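Sharing a Workbench With the Arms: Tips From the Packing Room at Curnidance

Our Marnuvville workshop went over to robot arms in July, and the Kernitville one followed once we had made all the mistakes for them. What follows began as notes taped inside the cupboard door. The tape gave up, so now it's a web page.

Before you switch anything on

Clear the bench the night before. People will reach round a mug. An arm will go through it, at a steady and professional speed, and then carry on to the tray with tea on its fingers.

Put a mat down. A plain dull one is best, in a colour you would never choose for your home. Shiny tabletops throw the light about, and small parts skate on them. Ours gets wiped with a damp cloth and a drop of washing-up liquid, then dried properly. Do not use furniture polish. We had 2000 blocks to sort that week and most of them ended up under the radiator.

Tidy the cables, then tidy them again. Leave enough slack for the arm to turn and no more. Move each joint through its full reach by hand, if yours allows it, and watch where the cable goes.

Choosing a tray

Buy trays with rounded corners and a raised rim. Square corners collect crumbs, and a block that lands in one will sit there looking smug while the gripper pecks at it. Pick a colour that doesn't match the mat or the parts. Blue does nicely for us, and yellow blocks show up well against it, even at ten to five when your eyes have gone.

Keep 5 spare trays, clean, on the shelf. You will lose two to people's lunches.

Always leave clear mat between the part and the tray. It feels wasteful if you grew up on a crowded bench, but you can spot a wrong pick from across the room while there's still time to do something about it.

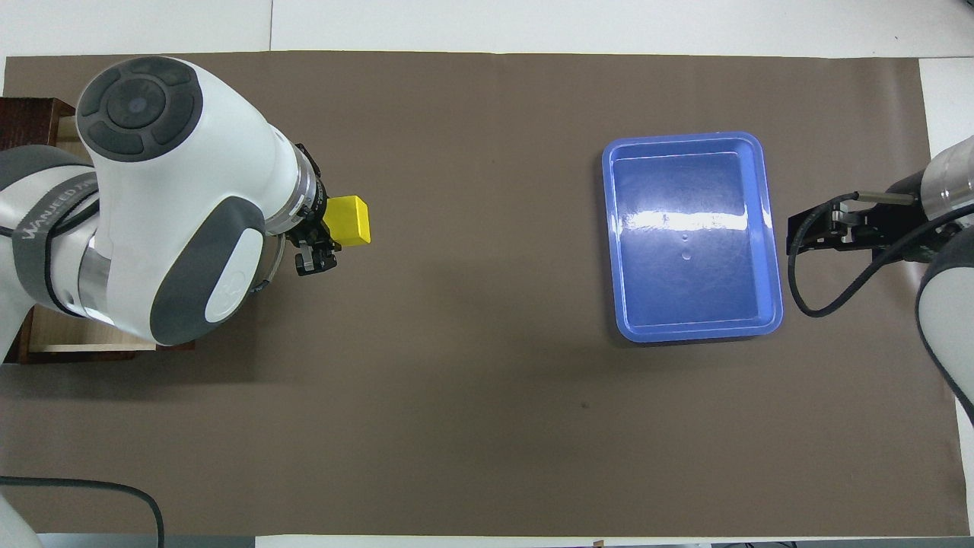
What happens to your day

You will stop picking things up and start watching things being picked up. This is harder on the back than it sounds. Get a decent stool, and get up off it every 12 minutes or so by the clock, whether or not there is anything to see.

Swap jobs at the tea break. One person on the bench, one on checking, one on refilling, then round again. Macedo, our old sorting line, had people in one chair for years and they could tell a bad block by the sound it made. The arms can't do that. If you have someone who can, write down what they know before they're moved to dispatch, and pay them for the afternoon.

Expect to be slower for a while. Management will have a chart that says otherwise. Hang it somewhere dry.

Small repairs and upkeep

Wipe gripper fingers at the end of each shift with a lint-free cloth. Power off first. Yes, every time.

Labels on the arms go tatty. Leave them be, as peeling one off takes an hour and leaves a sticky patch that gathers fluff until Christmas.

Wash trays by hand. The dishwasher in the staff kitchen warps them, and a warped tray rocks whenever something is set down in it. Stand them on edge to dry.

Keep a notebook by the stop button. Time, what it was doing, what you did. Two lines will do. "It went funny" has been entered quite enough.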